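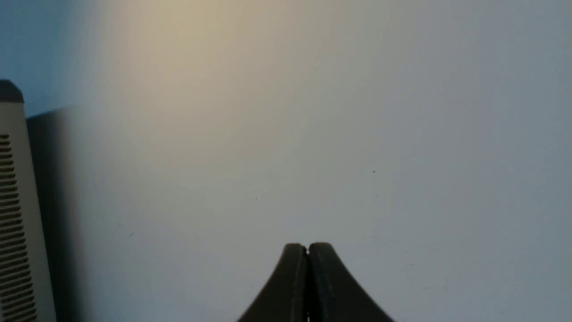

How long does it take to get the Ikero gripper kit running on an arm you already own?

An afternoon, if your arm has the standard bolt circle and you do the wiring before the software. My second build went from sealed box to first pick in 3 hours, and I stopped for lunch!

I've had the kit on my bench since March and I like it a lot. The printed guide is short, though, and it skips a couple of steps that cost me an evening the first time, so these are the steps as I do them now.

What's in the box: the two-finger gripper, the wrist camera and its bracket, a flat cable, a bag of screws and the control board. You supply the arm, a 24-volt supply and a computer with a free USB port.

Step 1. Put the camera bracket on first. The guide has you mount the gripper and then the bracket, but by then two of the screw heads are hidden behind the housing. Bracket, camera, gripper, in that order. Snug the screws by hand and leave the final tightening for step 4.

Step 2. Run the flat cable down the outside of the arm and leave a loop at every joint (bigger than you think, especially at the wrist). Turn each joint slowly through its full travel with the power off. If the cable goes tight anywhere, fix it now.

Step 3. Power up and install Swati, the control program that comes with the kit. Pick your arm from the list, then choose Gripper > Home. The fingers close all the way, and Swati stores that position as zero. Don't leave anything between them while it does this or every width you ask for later will be off.

Step 4. Open the camera view with the fingers closed. You want the fingertips low in the view, pointing up into it, with plenty of clear space beyond them. Nudge the bracket until you're happy, then tighten everything.

Step 5. Set the grip force. It goes up to 8 on the slider and ships at 5, which crushed my first paper cup. Start at 2 and work up!

Step 6. Teach one pick. Use something dull and boxy, save the approach point well above it, and run at low speed until you trust it.

My one real complaint is the bracket, which has no index marks, so if you take it off you're back to step 4. Ziad Kassab on the Jamberg forum scribes a line across his with a craft knife, and I've copied him.

Spare fingertips come from Bresimo in packs of two. Order a pack with the kit, because the postage is the same either way.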